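Rollomico Reusable Packaging Trial
Progress report, second period
22 March 2024

Status
The trial remains on schedule. Both refill stations, Lunar and Nendau, are open to the public and are reporting returns in the agreed format. Spending is within the approved budget, and no transfer between budget lines is requested.

Returns
Participating households were issued refill containers at registration. At the close of the period 220 households were registered, and 82 percent of them had made at least one return. Lunar accounts for most of the traffic. Returns at Nendau are lower than planned, and the station's opening hours overlap poorly with the local bus timetable. Longer evening hours began there in March. It is too early to report a result.

Washing and inspection
All returned containers go to the wash line at the Ban depot. The cycle was lengthened after residue was found on the threads of containers used for cooking oil. Rejected containers are now logged under separate codes for residue, cracks, warping and worn seals -- the earlier log used a single code, which made the reject data hard to interpret.

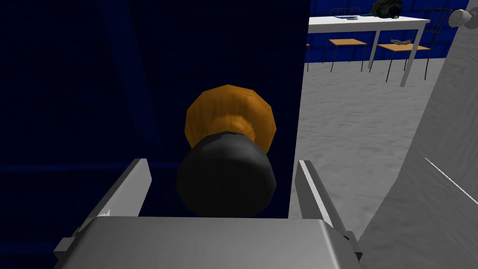
The longer cycle has raised water use per load. A second rinse tank, which would allow the final rinse water to be reused as first wash water, has been quoted by two suppliers. Both quotes fit within the equipment line. A decision is expected once the depot's drain capacity has been confirmed in writing by the landlord.

Deviations from the work plan
The household survey was delayed by 4 weeks. The first draft did not separate containers that were lost from containers kept at home for other uses, and the questions were rewritten. The survey is now in the field. Deposit refunds by bank card are not yet working at Nendau; refunds there are paid in cash.

Next period
Install the second rinse tank, subject to the drain confirmation. Close the survey and submit the tables with the next report. Review the deposit level against the loss figures -- any change will be sent to the program office for approval before it takes effect.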